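How I Make a Bed With a Light-Colored Bedspread (and Keep It Looking Decent)

358 shares
13 comments

I have made a lot of beds. I grew up in a house where the beds got made before anybody ate breakfast, and then I spent two summers doing rooms at a guesthouse in Tisthorpe, where the owner, Ximeng Qin, would walk in behind me and pull the whole thing apart if one corner was sloppy. So I have opinions! A few people asked me to write down how I do it after my last post on folding fitted sheets, and this is the long version.

You need a fitted sheet, a flat sheet, a thin blanket if it's that time of year, your bedspread, and two pillows. A lint roller is nice to have. I also keep an old soft clothes brush in the nightstand drawer, which my kids think is hilarious.

Strip everything first, even if you're only changing the sheets. I know it's tempting to leave the bedspread bunched up at the foot and work around it, but you'll end up with one side hanging lower than the other and spend ten minutes tugging. Drape it over a chair or a door. Open a window if the weather's good and let the mattress sit there bare while you go make coffee.

Fitted sheet next. Start with a top corner, then go to the opposite bottom corner, diagonal, and then do the other two. Run your forearm across the middle to push any wrinkles out to the sides. If your sheet keeps popping off, the pockets are too shallow for your mattress and no amount of fighting will fix it (ask me how I know).

The flat sheet goes on upside down, pretty side facing the mattress, so that when you fold the top back you see the pretty side. Leave a good hand's length extra at the head. Tuck the foot in tight, then do your corners – lift the side up onto the bed to make a triangle, tuck what's hanging, drop the triangle, and tuck that too. Same with the blanket.

Now for the bedspread, the part people rush. A pale one with pink in it, or any pastel, shows every lump underneath, so go back and smooth the blanket one more time before you even pick it up. I fold mine in half lengthwise, lay the fold right down the center line of the mattress, and then open it out toward me.

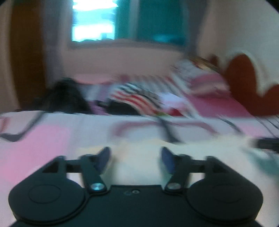

Once it's open, walk to the foot of the bed and check that both sides hang the same distance from the floor. Fix it from the foot, pulling gently with both hands spread wide apart. If you grab it in one spot you get those little radiating creases that never quite go away. Then do the head end. I like to pull the spread all the way up, set the pillows on top, and leave it at that. My friend Tianyou Meng does the fold-back and tuck-under thing where the pillows disappear completely, and it does look great, but I'm not doing that on a weekday morning.

Last pass is the brush. Long strokes, all in one direction, from the head down to the foot. It lifts the lint and also flattens the fabric in a way the lint roller doesn't.

A few words on washing, because light colors go dingy fast. Check your tag before anything else. Mine gets cold water, a mild detergent, half of what the bottle says, and nothing else in the machine with it. I dry it on low and take it out while it's the tiniest bit damp, then put it straight on the bed and smooth it with my hands. I did a full wash in April and it's held up fine with spot cleaning since then. For spots, dab with cool water and a white cloth. Don't rub!

With practice the whole thing, corners and all, takes me less time than it takes the toast to get cold. Next time I'll do duvet covers, including the inside-out roll that everybody at Gandthorpe swears by and I still can't do without swearing myself.

93 likes
Load more comments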